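1/ Colour transfer in the wash, a short thread. Most loose dye leaves in the first three washes. Reds and dark blues are the worst.

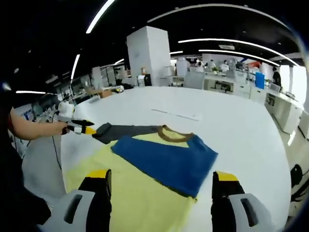
Royal blue on pale yellow.

2/ Heat matters more than time. I keep new darks at 30 or below.

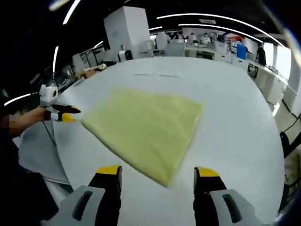 Pale shades show stray dye first. Fornero's colour-catching sheets help a bit, but a folded yellow cloth like this one needs opening out before you check it.

3/ Next, mixed panels.

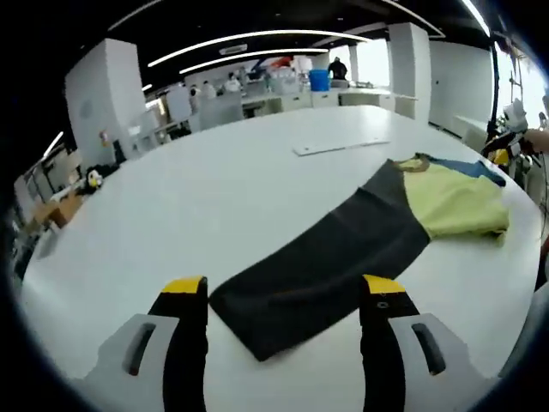

4/ Wash by the palest panel. Dry flat, dark side down.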